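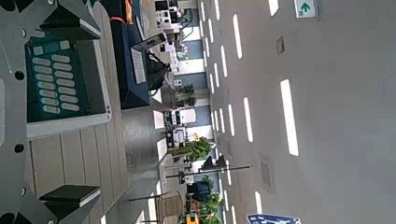 White rounded pads in rows on a dark green panel

The letters came back!

Jun 5, 2023
30 comments

I have been wanting to write this post for ages and kept putting it off until the second bundle arrived, and it arrived this morning, and I am sitting in the staffroom with a cheese roll and half an hour, so off we go.

If you've been reading a while you'll know I teach Year 5 at Kirklow, a small primary up the valley from Praltbridge. You'll also know that I have a thing about letters. Proper ones, with a stamp. I had a penfriend all through my own school days (she wrote in green ink and pressed flowers between the pages and I adored her) and I've wanted to do something like it with a class ever since I qualified. It never quite came off. One year we found a school and they dropped out before Christmas. Another year the letters went missing for so long that the children who wrote them had moved up to secondary.

So in the autumn I more or less gave up on it, and then at a training day in Praltbridge I sat next to Aitana Carretero. She teaches languages at the secondary there and used to work in Switzerland, and over the sandwiches she said, "Oh, you want Seraina, she's been looking for an English school for years." She wrote the address on the back of my handout. I still have the handout. I have no idea what the training was on.

Seraina Auer teaches at a village school in a place called Clutum. It's even smaller than ours, and the classes are mixed, so her pupils are anything from nine to twelve. They learn English, they're a bit shy about speaking it, and she thought writing to real children might shake something loose. I thought the same about my lot, who are not shy about speaking at all but who would mostly rather eat their own pencil case than write more than a paragraph.

We agreed a few rules by email. Everyone writes by hand. Nobody's letter gets marked. The Kirklow children write in English, with at least one sentence in German, and the Clutum children write in English with one sentence in German for us to work out. We don't print surnames or home addresses, it all goes school to school in one big envelope, and Seraina and I both read everything before it's posted. Parents signed a form. That last bit took longer than everything else put together, but I'm glad we did it carefully.

Then I told the class.

I've got 30 children this year and I'd expected a bit of groaning, but the noise! They wanted to know if there would be mountains. They wanted to know if Swiss children have packed lunches. One boy asked if he could tell his penfriend his entire football sticker collection, in order, and I said he could if he wrote it neatly, and reader, he did. It runs to three sides. I've been trying to get three sides out of him since September.

What surprised me was how much they cared about getting it right. With a story for me, they'll happily leave a sentence that doesn't make sense, because I'll know what they meant (I usually do). With a letter to somebody they'd never met they kept stopping to ask, "Will she know what a conker is?" and then having to explain a conker. Have you ever tried to explain a conker in writing? It's wonderfully hard. We spent a whole lesson on it. We ended up with definitions all over the whiteboard and a very heated discussion over whether you need to mention vinegar.
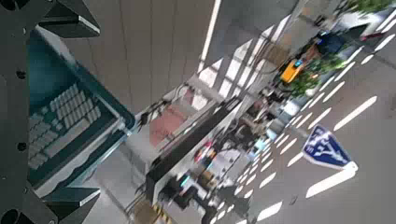
Teal-blue with a raised rim, between two black gripper fingers

The German sentences were their own adventure. My German is from school and most of it has fallen out of my head, so I asked Agnes Buchanan, who retired from Kirklow a while back and still comes in to hear readers, whether she'd help. Agnes lived in Basel in her twenties and I don't think I'd ever heard her speak a word of it before. She sat in the book corner and the children queued up with their sentences and she'd say each one slowly, and they'd say it back, and then go off muttering it under their breath so they wouldn't lose it before they got to their table. "Mein Hund ist sehr frech." I heard that one across the playground for a fortnight.

We posted the first envelope in April and waited. I'd warned them it might take a while. I was asked every single morning whether it had come. I took to shaking my head as I walked across the playground so as to get it over with.

And then it came, a fat brown parcel tied with string, and we abandoned fractions. (Sorry, fractions.) I handed them out one by one and for a few minutes the room was so quiet I could hear the radiators. Then somebody laughed, and somebody else said "She's got a GOAT," and that was that.

The Clutum letters are lovely. They're full of drawings. One child had drawn a map of her walk to school with every dog marked on it. Another had written a very formal opening, "Dear Sir and Friend", which has now been adopted by the whole class and which I got on a note asking to go to the toilet. A lad called to me that his penfriend's writing was "all joined up and pointy" and could we learn to do it like that, so we looked at how handwriting is taught in different countries and had a go. I've got a display of it outside the hall now. Come and see it if you're local, it's next to the lost property.

They had a proper go at our conkers as well. Seraina's colleague Luzius Rüegg, who takes the older ones for woodwork and nature study, had read out our explanation and they'd had a long talk on whether it was a sport, a food or a punishment. He has promised to try it with them in the autumn. I'm going to send a few laces.

A few things for anyone thinking of trying this with a class, as I've had messages asking:

Find the teacher first and the school second. Seraina and I get on, we answer each other's emails, and we both wanted the same sort of thing from it. I'd had schools before that looked perfect on paper and it fizzled.

Send one parcel for the whole class and pair them loosely. Numbers never match. We have more children than Clutum, so some of theirs write to two of ours and seem very pleased with themselves about it.

Let them write what they want! I did put some questions on the board for anyone who got stuck (what can you see from your window, what's the best thing in your lunch, what did you argue about this week) but most of them didn't look up. The dull letters were the ones where I'd interfered.

Keep a copy. I photocopied everything before it went, and when the replies came the children had completely forgotten what they'd said, so half the answers would have made no sense. "Yes, I also think it is unfair about your sister." What about your sister?! We had to go back and look.

Tell the office. Ours is run by Regula Aigner, who grew up in Austria and had kept very quiet about it until the string-tied parcel landed on her desk. She came down at afternoon break to read us the German sentences with all the right noises, and taught everybody to say "squirrel", and I have never seen a class work so hard at one word. Mine still sounds like a sneeze.

I'm often a bit wary of saying that one thing has made a difference, with children there's always so much else going on. But I've got a girl who hardly wrote a line in the autumn and who has now asked whether she's allowed to write in the summer holidays too. I said I'd ask Seraina. Seraina said her penfriend had asked the same thing. We're working out how to do it through the school office, and if the head agrees I'll be popping in during August to check the post, quite happily.

Today's bundle has photographs of the Clutum school garden in it, and a recipe for a nut cake, and (I haven't shown them this yet, it's for after lunch) a cassette tape. An actual tape, with the class singing on it. I've been round every cupboard in the building and we don't seem to own anything that will play it. Antoniuk, the electrical repair shop on Praltbridge high street, has an old player in the window and I'm going to ring them when I've finished my roll and ask very nicely if we could borrow it for an afternoon.

We'll have to sing something back, of course. The current front runner is the school song, which has a verse about drainage. Suggestions please, in the comments, and nothing with a high bit in it because it'll be me leading.

The bell's just gone. I'll put the nut cake recipe up once I've tried it and worked out what the second ingredient is. Regula says it's definitely a kind of sugar.

502 shares
Share this post
Leave a comment (30)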